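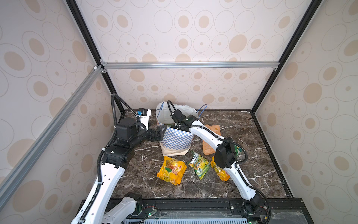
Snack packets and a checkered shopping bag on the marble surface.

Snack bag packers wanted, Stistley

Datgate puts together snack bags for offices, school trips and visitor centers. We are looking for 3 part-time packers to join the Stistley packing room from November. No experience is needed.

The work

You will take snack packets from the counter and pack them into paper carrier bags with cord handles. Most orders are mixed, so a bag can hold large foil packages as well as small packets. Large packages go in upright where they fit. If one will not go in without being forced, set the bag aside and tell the shift lead. Check the handles before the bag leaves the counter.

A normal shift is 400 bags. You will also flatten cartons, wipe down the counters and restock the shelves.
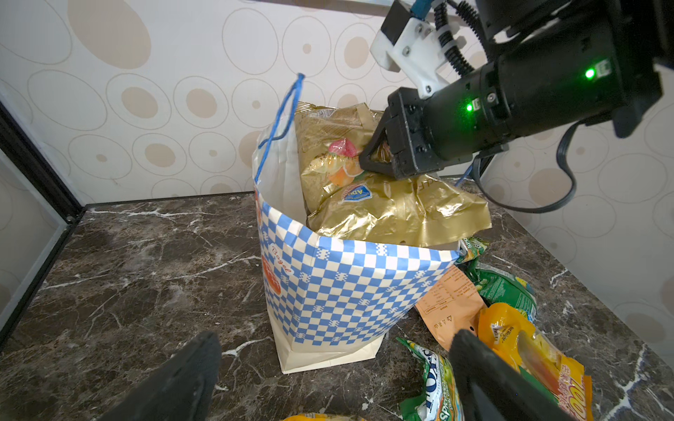
Large gold foil package in the top of a paper bag.

Hours and pay

19 hours a week, mornings only. Pay is $1760 a month, paid on the last working day. Shifts are posted two weeks ahead. Swaps are fine if you clear them with the shift lead first.

What we ask

You can stand for most of a shift and lift a full carton. You can read an order sheet in English. Tie long hair back and leave rings and bracelets at home. Tell us about any nut or milk allergy when you apply, as both are handled in the room.

How to apply

Send a short letter with your phone number and the mornings you can work to Gaétan Cloutier, Packing Room, Datgate, Stistley. A resume is optional. Applicants will be asked in for a one-hour trial, which is paid.

Posted 2 July 2026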